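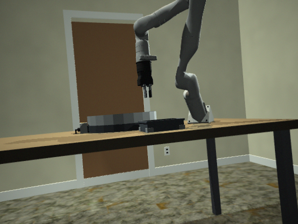
シミュレーション内の評価セル。アームは卓上に固定され、二指グリッパーが下向きに待機している。

# 二指グリッパーを同じ条件で比べる

文／Wakana Kobori

グリッパーのカタログに並ぶ数値は、最大把持力、ストローク、自重、開閉時間である。どれも必要な情報だが、浅い容器の縁に寄った小さな球を取れるかどうかは、この四項目からは読み取れない。対象物に届くか、届いたあとに指を開く余地があるか、閉じる途中で対象物が逃げないか。決めるのは指先の形状と接近姿勢、それに制御器の振る舞いである。

今回比較したのは、JilisとFlillikという二種類の電動二指グリッパーである。どちらも平行開閉型で、手首フランジへの取り付け寸法は共通している。Jilisは指が細く、先端のパッドが薄い。Flillikはパッドが厚く、接触面が広い。制御器にはLumanlanを用い、軌道生成と把持力の指令をまとめて担当させた。評価はすべてシミュレーション上で行い、設定の作成と集計はDrudleyの評価室で進めた。

## セルの構成

セルは長い木目天板のテーブルを中心に組んである。アームの台座は天板に固定し、容器類は手の届く範囲にまとめて置いた。壁、扉、床の模様まで作り込んであるが、力学計算に効くのはテーブルと器具だけで、背景は手首カメラの画像処理に変化を与えるために入れている。

把持力の上限、接近速度、指先の摩擦係数は両機で共通とした。接近は鉛直方向からに限定し、手首の傾きによる回避は禁じた。実際の現場では傾けて取るほうが楽な場合も多いが、傾きを許すと軌道計画の巧拙が結果に混ざる。ハンド単体の差を見るために、あえて不自由な条件を選んでいる。

物理計算の刻み幅は途中で一度変更した。初期設定では、薄いパッドが球に触れた瞬間に法線力が大きく振動し、Jilisだけが不利に出たためである。刻みを半分にし、接触の減衰をわずかに上げると振動は収まった。変更前の記録は集計から外してある。

もう一つ手を入れたのが、容器側面の形状である。曲面を細かく分割すると計算が重くなるので、円周を平らな面でつないだ多角形で近似した。球が縁に沿って転がる課題では、面と面の継ぎ目で進行方向がわずかに折れる。このずれは指先の位置決め誤差より小さいことを別途確かめ、近似のまま使うことにした。
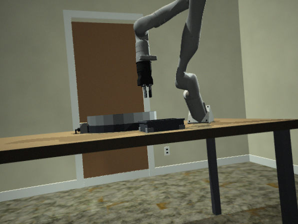
**シミュレーションの結果は、実機の選定にどこまで使えるのか。**

順位の見当をつけ、明らかに届かない組み合わせを除くところまでである。成功率の値をそのまま実機の見込みとして扱うことはできない。摩擦、ケーブルの張力、減速機のがたは省略または簡略化されており、そのどれもが指先の最後の数ミリに影響する。候補を絞る段階で使い、残ったものを実機で確認するのが妥当な使い方になる。

## 届くかどうか

最初の試験は接近のみとし、指は閉じない。手首を目標点の真上に運び、指を開いたまま下ろして、容器の縁や隣接物に触れずに目標高さまで到達できるかを調べる。

全条件を合わせた試行は3378回、そのうち目標高さに着く前に何らかの接触が記録されたものが1091回あった。割合にして三割強である。接触の相手は容器の縁が最も多く、隣の箱の上縁がこれに続いた。対象物そのものに上から当たった例は少ない。目標点の推定が正確であっても、開いた指の外側に必要な空間を見込んでいなければ縁に当たる。

機種別に見ると、Flillikのほうが縁への接触が多い。パッドの厚みがそのまま外側への張り出しになるためで、予想どおりの結果である。開き幅を対象物の直径に合わせて絞ると、接触は大きく減った。Lumanlanには開き幅を接近の途中で変える機能があり、これを使えば縁の上を通過するまで狭く保ち、下降の最後で必要なだけ開くことができる。ただし開閉と下降を同時に行うと、二つの動作の同期がずれたときに対象物を押しのける。今回は下降をいったん止めてから開く方式をとった。

停止時間は300ミリ秒とした。これより短くすると手首の残留振動が指先に現れ、長くしても結果は変わらなかった。Jilisはハンドが軽い分だけ収束が早く、もう少し短い停止でも問題は出ない。条件をそろえる都合上、両機とも同じ値で通している。

## つかめるかどうか

次が把持試験である。対象は球と箱形の部品の二種類で、球は浅い円形容器の内側、箱形の部品は天板に直接置く配置とした。判定は、持ち上げて一定時間保持し、元の高さまで戻して指を開いた時点で対象物が指定範囲にあること。途中で指の間を滑っても、落ちなければ成功に数える。

箱形の部品では差がほとんど出なかった。平行な面を平行な指で挟むだけなので、接近さえできれば取れる。パッドの広いFlillikのほうが、部品の向きがずれているときに面にならう動きが安定していたが、成功率に現れるほどの違いにはならない。

差が出たのは球である。球は指先と点で接触し、閉じる途中の左右の到達時刻がずれると、先に触れた指に押されて転がる。容器の中央付近であれば逃げる方向に余裕があり、もう一方の指が追いついて挟む。縁の近くでは事情が違い、球は縁に当たって止まるか、縁に沿って横に抜ける。止まった場合は把持に有利だが、横に抜けた場合は指の面から外れてしまう。

Jilisで縁の近くの球を狙った300回のうち、成功は272回だった。失敗の内訳で目立つのは横抜けで、指幅が狭いために、球がわずかに動いただけで接触点が指の端に寄る。Flillikでは横抜けが少ない代わりに、縁との干渉で目標高さまで下りられない例が残った。前者は閉じ方の問題、後者は入り方の問題であり、対策の置き場所が異なる。

さらに、球がまとまっている配置では、狙った球の隣が障害物になる。二本の指を差し込む隙間は、球の並びの向きで決まる。手首を鉛直軸まわりに回して隙間の方向に指を合わせる処理を加えたところ、Jilisの結果は明らかに改善した。Flillikでは厚いパッドが隙間に入らず、隣の球を押し広げてから閉じる動作になる。この動作は、許容されるかどうかが用途によって分かれる。 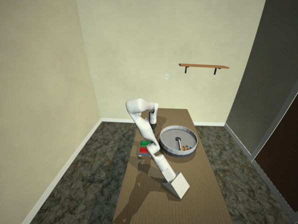 Zodwa Pretoriusは、集計表を見たうえで、球を押し広げる動作を一律に失敗と同列に置くべきではないと指摘した。隣の球が動いても容器内に収まっているなら次の接近で位置を測り直せば済み、むしろ密着がほどけて取りやすくなる場合がある、という意見である。一方で、位置の再測定にかかる時間を含めて比べなければFlillikに甘い評価になる、とも付け加えている。

この指摘を受け、試験の後半では一個ごとの成否に加えて、容器を空にするまでの所要時間を記録した。Jilisは一個あたりの動作が安定しており、再測定の回数も少ない。Flillikは最初の一個に時間がかかるが、まとまりが崩れたあとは速い。どちらが先に終わるかは初期配置に左右され、球が縁に固まっているほどJilisに有利に働いた。

## 制御器側の差

ハンドの比較のつもりで始めた試験だが、ログを読むとLumanlanの設定に起因する失敗が少なからず含まれていた。代表的なものは、接触検出のしきい値である。

Lumanlanは指の駆動電流から接触を推定する。しきい値が低いと、加速時の電流を接触と誤認して途中で閉じ動作を止める。高いと、球に触れてから力の制御に切り替わるまでが遅れ、球を弾く。両機は指の質量が違うため、適切な値も違う。共通条件を優先して同じ値で始めたところ、Flillikで早すぎる停止が続いた。この項目だけは機種ごとに調整することとし、調整後の値で全試行をやり直している。

共通にすべき条件と、機種ごとに合わせるべき条件の線引きは難しい。把持力の上限や速度は、使う側が要求として与える量なので共通でよい。しきい値やゲインは、与えられた要求を満たすためにハンド側で決める量である。今回はこの考え方で分けたが、停止時間のようにどちらとも言える項目もある。

手首カメラの位置も影響した。カメラを指先寄りに付けると対象物は大きく写るが、下降の終盤で指が視野をふさぐ。手首側に離すと視野は保てるものの、距離が延びる分だけ位置推定のばらつきが増す。最終的には手首側に付け、下降開始後は画像による補正を行わない設定にした。補正を続けた条件では、容器の縁の反射を球の輪郭と取り違え、直前で目標が飛ぶことがあったためである。

## 選定の目安

浅い容器から小さな球を取り出す用途であれば、現時点の第一候補はJilisになる。手首の回転で隙間に指を合わせる処理は必須と考えてよい。横抜けへの対策としては、先端に浅いV溝を切ったパッドが有効と見られるが、今回の試験には含めていない。

箱形の部品が主体で、球を扱う頻度が低いなら、Flillikの広いパッドを選ぶ理由がある。向きのずれに対する余裕が大きく、位置決めの精度を多少落としても成立する。その場合、容器の縁との距離は設計段階で確保しておきたい。あとから開き幅の制御で逃げることもできるが、停止を挟む分だけ一回の動作が長くなる。

実機での確認は、Jilisの縁付近の球から始める予定である。シミュレーションで使った摩擦係数は乾いた樹脂同士を想定した値で、パッドの摩耗は考慮していない。使い込んだパッドと新品の両方を用意し、同じ配置で横抜けの出方を調べる。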